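Service Robots, Unit 6: Setting up and looking after the kitchen cell
Handout for the lab session on 5th February

Bring this with you, please, and scribble on it. I've left the theory in the Unit 5 notes, so what follows is mostly the stuff I end up repeating across the room while everyone is typing.

Where we are

Last time you got the arm moving in an empty world and most of you had it waving by the end. Today we put it in the Farnow kitchen, which is the simulated one, and get it ready to work at the refrigerator. The real cell over in the Drircombe building has the same arm on the same control software, and you'll be let loose on it in the second half of the unit. Everything you set up now carries over, mistakes included, so take your time!

Starting the cell

Open your own copy of the Farnow project, not the shared one. (Last December somebody saved over the shared one and we all spent a morning with a cabinet floating over the sink.) Load the kitchen, then the arm, in that order. If you load the arm first it takes its base position from the default world and you'll find it halfway into the floor.

Check the base frame before you do anything else. Type the base pose out in the console and compare it with the sheet taped inside your lab folder. I know it looks right on screen. Compare it anyway.

Next, run the joint check. Each joint should move a little one way, a little back, and stop. Watch the arm while it does this and leave the plot for later. If a joint jumps at the start, your saved home position belongs to another version of the arm file, and you need to reload it and home again.

Setting up the refrigerator

Doors in Farnow are hinged bodies with a limit at each end and some friction. The friction is what people forget. With it at zero the door drifts after you let go, and then your shelf approach that worked beautifully a minute ago runs into a bin. Start with the friction value at 2 and adjust from there.
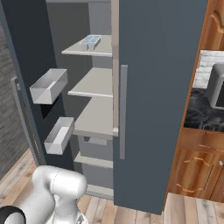

Set the open limit and the closed limit separately, and test each one by driving the door into it slowly. It should come to rest without bouncing. If it bounces, your time step is too long; halve it and try again before you start fiddling with the stiffness, which is a rabbit hole I have personally been down more than once.

Now the keep-out zones. Draw one around anything the arm has no business touching, and remember that an open door needs its own zone that swings along with it. Fix it to the door body. If you fix it to the world, it stays put when the door moves and protects a patch of air.

Then set the speed limit for the session. I want 45 percent for all approach moves and much less than that near a shelf. You can go up to 100 once I've seen a clean run, and you'll probably find you don't want to.

Looking after it

Simulated cells go stale just like real ones, only more quietly. So, at the end of every session:

Home the arm and close both doors.
Write the arm file version and the time step in the log.
Clear the contact buffer. It holds 64 entries, and when it's full the new contacts are dropped with no warning at all.
Save under your own initials.

When the cell misbehaves

Arm shakes when it's standing still: gains too high, or two controllers running together. Look for the second controller first, it's quicker.

Door won't open though the gripper is closed on the handle: check that the handle is attached to the door in the model tree. Moving parts around in the editor sometimes leaves it attached to the body of the refrigerator.

Planner says no path: turn the keep-out zones off one by one till it finds one. The last zone you switched off is the one to look at. Turn them all on again afterwards!

Everything is slow: close the plots.

For next time

Read the Mernville safety sheet before we go over to Drircombe. Send me your log page and one paragraph on the door friction you settled on and how you got there. A screenshot of the value alone won't do, I want to hear what you tried.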